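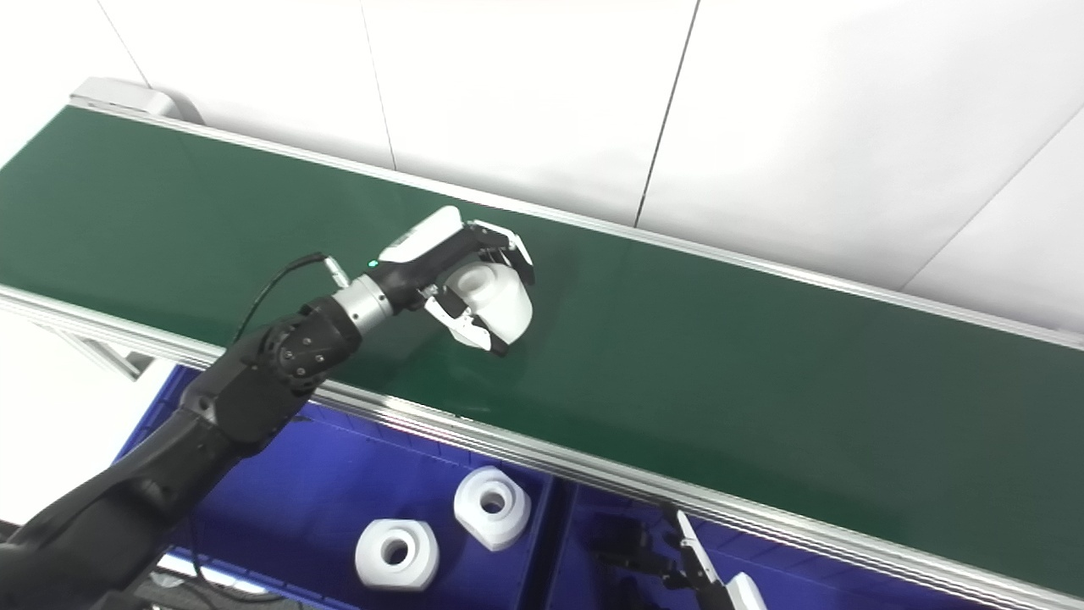 Slide 4: The belt and the bins

Start with the belt. Green surface, aluminum rails down both long sides. The grooved rail takes brackets, so we can move a guide without drilling.

Parts are white hex pieces with a round hole through the center. Chunky, easy to see against dark green. We tried a gray belt at Laklow first and lost contrast under the shop lights.

Blue bin sits in front of the near rail. Point out the divider. Good parts go on one side, rechecks on the other.

Numbers, if asked: 1,384 parts in the May trial at Denley, in lots of 300. Last lot was short. Emerson Bittencourt has the lot sheets.

Pause for questions on bin height. Denley wants it lower, Traline wants it left alone.

Next slide: changing the belt, with the end cap off.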